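HLTH 210: Reading Health Claims
Notes for week four: wound care, scars and what counts as evidence

Most of what people believe about healing cuts was told to them by a parent or printed on a box. Neither is a great source. This week we look at scar creams, and at the Drokton leaflet in your reader, which says its gel gives "visibly better scars in 37 days". Better than what? The leaflet doesn't say.

Start with what a scar does if you leave it alone. It is usually red and raised early on, then it flattens and loses colour over many months. Anything you rub on it during that time will look as if it worked.

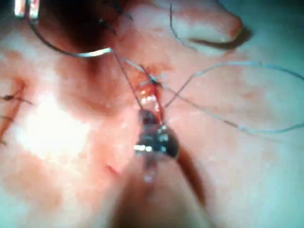

That is why a before-and-after photo tells you so little. You need a second group who got a plain cream, and you need the people judging the scars to be kept in the dark about who got which. Drokton had neither. It had 400 customers who filled in a form, out of 2,049 who were sent one. I would like to hear from the rest. 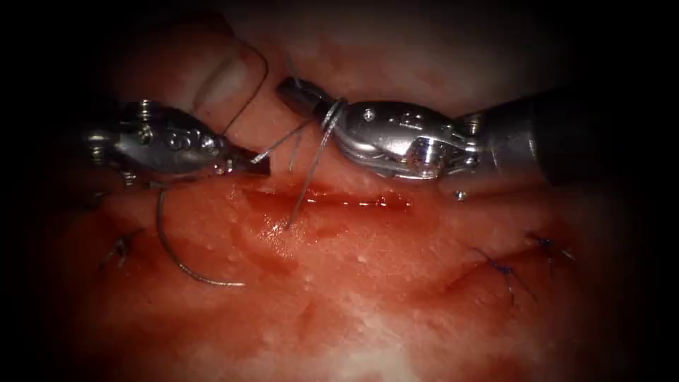

The Nendmont trial is better, though I wouldn't get excited. It took in 700 patients and split them by chance. Good. Then it measured scar width, colour, itch, stiffness and "overall satisfaction", and the summary mentions only satisfaction. When a paper measures five things and talks about one, go and find the other four. They are in the back tables, and they are dull.

Watch for the word "natural" as well. Honey, onion extract and vitamin E all get called natural. So is poison ivy. Vitamin E on the skin gives some people a rash, and the evidence that it helps scars is poor.
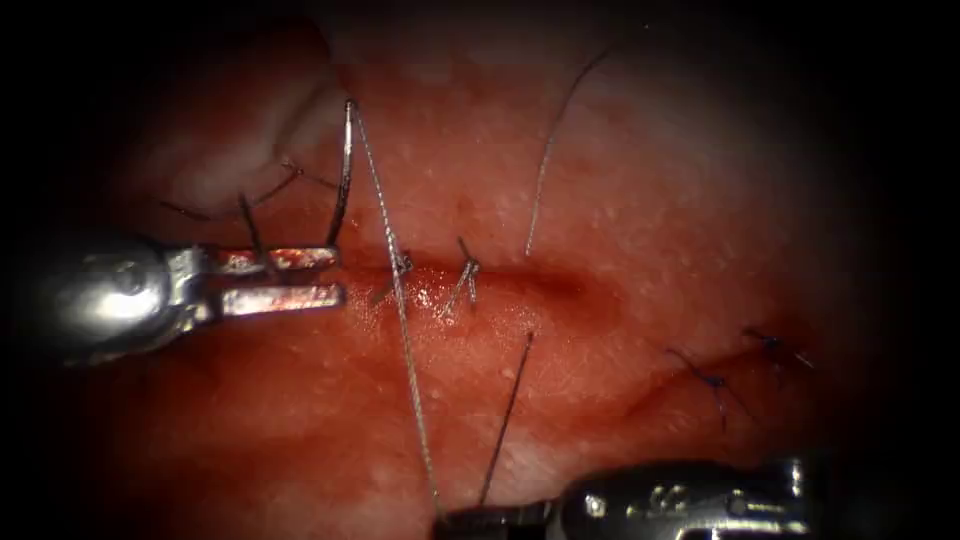

Suturing, with the needle held in the left-hand jaws.

How a wound was closed, where it sits on the body, and the patient's age and skin can all affect the scar. A fair trial has to spread these evenly between groups. Check the first table before you read a single result.

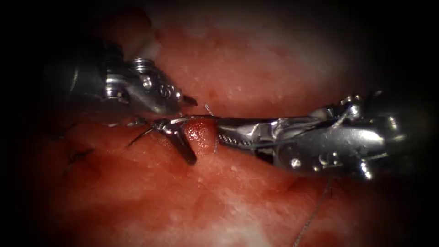 Does a bigger study always give a more reliable answer?
Size helps with chance and does nothing for bias. A huge survey of happy customers is still a survey of happy customers.

For September: bring one health ad and mark every claim that lacks a comparison.

Comments

tessellate: The honey part is a bit harsh, there are decent trials on burns.

Course author: Fair, for some burns. The jar in the ad was for scars.

mkw_77: Is the Nendmont back table in the reader or do we look it up?

Related notes
Week three: Horrocks and the vanishing control group
Week five: Drondstead sleep survey, a close reading
How to read a first table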